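4. The washbasin task

4.1 Why a bathroom

Most published work on household robots takes place in kitchens and living rooms. Tables are flat, the lighting is good, and the objects are ones that a great many groups have already worked with. Bathrooms have had far less attention, although in our interviews with home-care staff the washbasin came up more often than any other fitting as a job they would gladly hand over. It has to be wiped every day, it is awkward for people with poor balance or sore wrists, and the work is dull.

It is also a hard job for a machine. The surfaces are glossy and curved, the tap stands in the way of any straight stroke, and the tool is a soft one that changes shape each time it is put down. We therefore chose the basin as the second of the chores in the Komari set, after table clearing (Section 3) and before laundry sorting (Section 5).

4.2 The room and what is in it

The test bathroom has grey walls with a mottled finish and a white cabinet with a mirror above the basin. We left the mirror uncovered. Earlier groups have often masked reflective surfaces during trials, and we understand why: a depth sensor pointed at a mirror may report a room where there is a wall. But people do not cover their mirrors before the cleaning is done, and a system that needs them to has moved part of the chore back to the householder.

The effect was worst when the wrist was close to the cabinet. Ceiling lights appear in the glass as bright bars at several angles (Figure 7), and the Vardale segmentation model, which we used without retraining, sometimes marked such bars as edges of real objects. The plain wall beside the mirror caused a milder form of trouble. It offers few features to track, and the estimate of wrist position drifted when the wall filled most of the view.
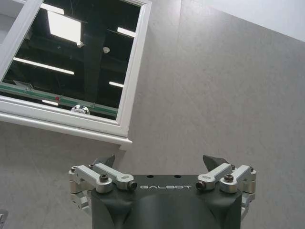
Figure 7. Wrist view with the gripper open below the mirror cabinet. Ceiling lights are reflected in the glass.

We tried two remedies. The first was to ignore depth readings inside any region labelled as mirror. This worked well as long as the label was right, and failed badly when it was not. The second was to plan the whole approach from the head camera and use the wrist camera only for the last part of the reach. The second remedy was slower but more dependable, and all results given below were obtained with it.

4.3 Picking up the mitt

The chore was split into three stages: take hold of the cleaning mitt, wipe the bowl and rim, and put the mitt back. We had expected wiping to be the hardest. In practice, most failed trials ended at the first stage.

A mitt is a poor object for a two-finger gripper. It has an opening made for a hand, which the gripper cannot use, and it has no fixed shape. When it lies crumpled on the deck of the basin (Figure 8), the best place to pinch it depends on how the folds have fallen. A grasp near the cuff tends to lift one layer and leave the rest trailing. A grasp through the middle is firmer, but bunches the cloth so that little of it is left to wipe with.
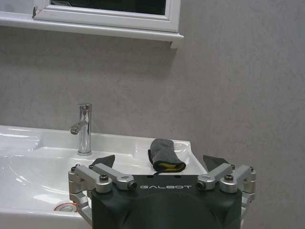

Figure 8. Dark grey cleaning mitt with yellow lining on the deck of the basin, beside the tap. The gripper is open.

The Shirima grasp planner scores candidate pinches by the depth of cloth between the fingers. It was written for towels laid on a table, and it assumes clear space on both sides of the cloth. Here the tap takes up one side. We added a simple rule that rejects any pinch in which a finger would pass within 2 cm of the tap. The rule removed most collisions, at the price of leaving the planner with no valid pinch at all when the mitt had been set down hard against the metal. A person in the same position would push the mitt aside with a fingertip and then pick it up. Our system had no such move, and we think that adding one would help more than any change to the scoring.

4.4 Reaching and wiping

Space around the basin is tight. The door opens on one side and the toilet stands on the other, so the base has few places to stop from which both the bowl and the rim can be reached. We fixed a single stopping point in front of the vanity and let the arms do the rest. One arm did the work while the other was kept raised and out of the way, and the planner treated the idle arm as an obstacle like any other.

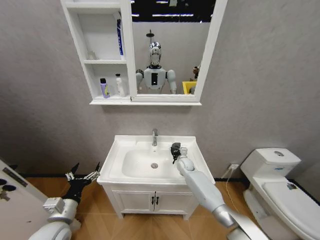

Seen from the head, the bowl is largely in view but the working hand hides part of it. The wiping path was therefore drawn up before the hand moved in and was not corrected during the stroke. A force limit at the wrist stopped the arm if it pressed too hard on the ceramic. The steep inner wall of the bowl caused most of these stops, as the forearm met the rim before the fingers had reached the drain.

Bok-nam Hong, who scored the trials, marked each one on whether a film of washable dye had been cleared from the bowl, the rim and the area behind the tap. The area behind the tap was almost never cleared. The path planner kept well away from the metal, and a cloth held in a pinch does not bend round a narrow post in the way that a mitt on a hand does.

4.5 Results

We ran 100 trials with the basin. The full chore, from picking up the mitt to putting it back with all three areas cleared, was completed in 19 of them. The Juvier controller, which replans after every contact, did better than the fixed sequence on the first stage and no better on the wiping itself.

These figures should be read with some care. The room was the same throughout, the light did not change, and the mitt was always somewhere on the basin. A household that had bought such a machine would still need to wipe behind the tap by hand, and would have to stay near enough to help when the mitt could not be picked up. On the present evidence we would not describe the washbasin as a chore that machines can do unattended. Table clearing, with its flat surface and rigid objects, is much closer to that point, and the gap between the two is taken up again in Section 6.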